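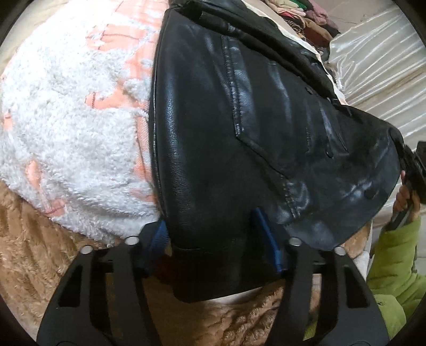 CALL FOR PARTICIPANTS

Clubs > Robotics > Student Projects > Join a Team

Teso Student Robotics Club is taking sign-ups for the spring part of its clothes handling project. We need students to work with hand-held grippers, and a smaller group to sort and label the recordings afterward.

The project is called Favis. Its goal is a robot arm that can pick up a garment from a mixed pile and lay it on a table folded. The arm learns from recordings of people doing the same job with a gripper in hand. Shirts and towels went well in the fall. Leather, satin and thick plush blankets are harder, and most of the new sessions will be spent on them. A folded leather jacket holds its shape until you pinch it in the wrong place, and then the whole thing slides.

What you would do

Gripper work: pick up, turn, fold and put down clothes and blankets, over and over, at an even pace. You will get a list of items and a starting layout for each session. We work side by side at the same pile, so you need to be comfortable with that.

Labeling: watch recordings and mark where each grasp starts and ends. We have some 3,000 clips and only 900 are labeled. This can be done from home.

Who can apply

Any enrolled student, any major. You do not need to know how to program. Gripper sessions last two hours and you will be on your feet for most of it. If you have wrist trouble, please choose labeling.

We ask for one session a week through the end of March. There is no pay. Students in the Anozie lab course can count the hours toward their practical, but check with Bindu Palaniappan first.

The team also plans to enter the Plelteck student challenge in the soft goods class. People who join now can be on the entry list if they want to.

How to apply

Leave your name, your major and which job you want with Mudassar Satti at the club desk, or use the form on the club page. Sign-ups close 12/17/25. New people get a short training before their first session - bring short sleeves or something you can push up.

Comments

Tanko Edet
Can I do both jobs or do I have to pick one?

Mudassar Satti
Both is fine. Put down the one you want more first.

Ermira Perić
I did towels in the fall. Do I need the training again?

Mudassar Satti
No, just sign up again so we have you on the list.

Ifeanyi Nwankwo
Are left-handed people ok for the gripper? Asking for me

Bindu Palaniappan
Yes, we would like more left-handed recordings.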